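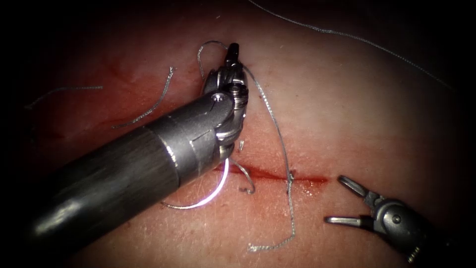

3.1 Suturing kit under review

The Fendon kit is a training set for bench work with two-arm surgical robots. It pairs a needle driver with a grasper and comes with synthetic tissue pads, braided suture and simulated blood. We bought it from Orent at list price; the seller had no part in the tests. Z. Tehrani ran the left arm's settings and N. Daneshvar kept the logs. The software was the release of 1/23/21 and was not updated during the study.

The fixed view just below gives the thread handling step. The strand runs from the left instrument to the jaws of the right one, which are at the incision.

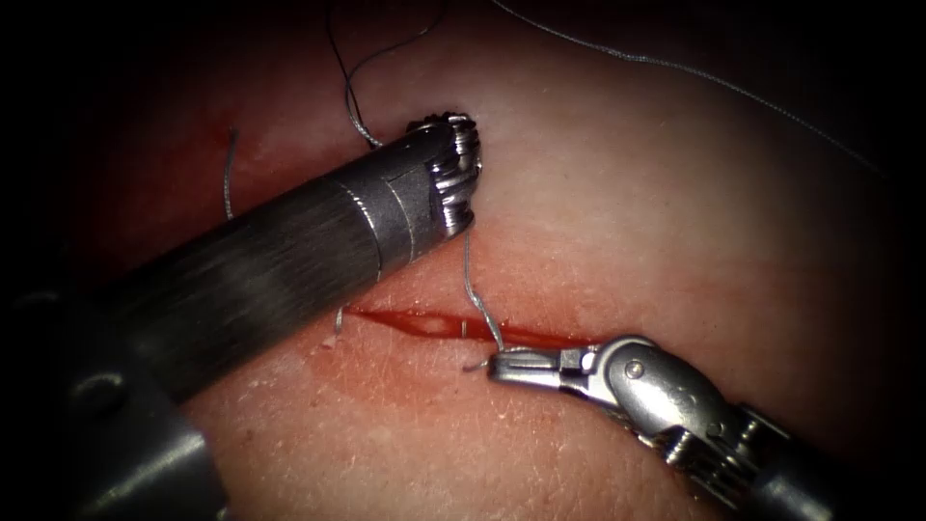 3.2 Procedure

Each pad was used for up to 200 throws and then replaced. Old thread was left on the pad between throws, as the kit manual allows. Scoring followed the Nazari sheet, with one change: a dropped needle ended the throw. We logged 3781 throws in all, and 2165 of them were run with the default wrist speed. The rest used the slow setting.

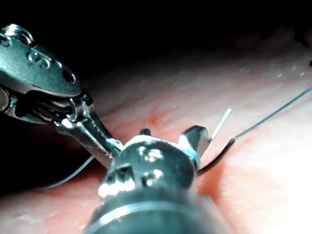
Figure 3. Thread handling with the Fendon kit.

Wrist views went through the same labeling tool as the fixed views. Polished metal gave the tool trouble under bright light, and bright spots on the jaws were sometimes labeled as thread. Daneshvar fixed these labels by hand in February. The Rakstead kit, covered in the next section, was scored the same way.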